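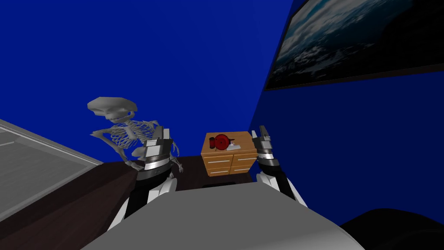 # Sleep and bedroom light in a student residence

Project report, group 3
Elīna Ozoliņš, Benito Rivas, Saulius Lūse
Supervisor: Marisol Olvera

## 1. Why we chose this subject

In the winter term many students in the Vaher residence told us that they slept badly. Some of them blamed the street lamps on the north side, others blamed their telephones. We wanted to know if the light in the bedroom has a connection with the time it takes to fall asleep. We didn't study noise or room temperature, although both are surely important too.

## 2. Method

The study was made in May. Each participant kept a sleep diary for two weeks. In the first week they changed nothing in their habits. In the second week they closed the curtains fully before going to bed and used only a small bedside lamp in the last hour of the evening. The ceiling light had to stay off.

In the diary they wrote when they went to bed, when they thought they fell asleep, and how rested they felt in the morning on a scale from one to four. We collected 180 complete diary pages. Pages with a missing bedtime were left out.

Prys Yorath from the residence office let us put the paper forms in the entrance hall, so that nobody had to send them by email.

## 3. Results

Most participants wrote that they fell asleep sooner in the second week. The difference was clearer for rooms on the street side. For rooms facing the garden we found almost no change, and a few people even slept worse. One of them explained in the diary that she is used to waking up with the daylight and felt heavy in the morning with closed curtains.

The morning scores were harder to read. They went up in the second week, but they also went up at every weekend, also in the first week.

## 4. Problems

The time of falling asleep is only a guess, as no person can look at the clock at that moment. The participants also knew what we were testing, and this may have influenced their answers. The second week was before a public holiday, when there were fewer lessons. With more time we would have given half of the group the opposite order.

We had planned to measure the light in each room, but the meter we borrowed gave different values on the same spot, so we didn't use them.

## 5. What we suggest

The residence could offer thicker curtains for the street side first. A small lamp beside each bed would also be useful, because several rooms have only the ceiling light.

July 2024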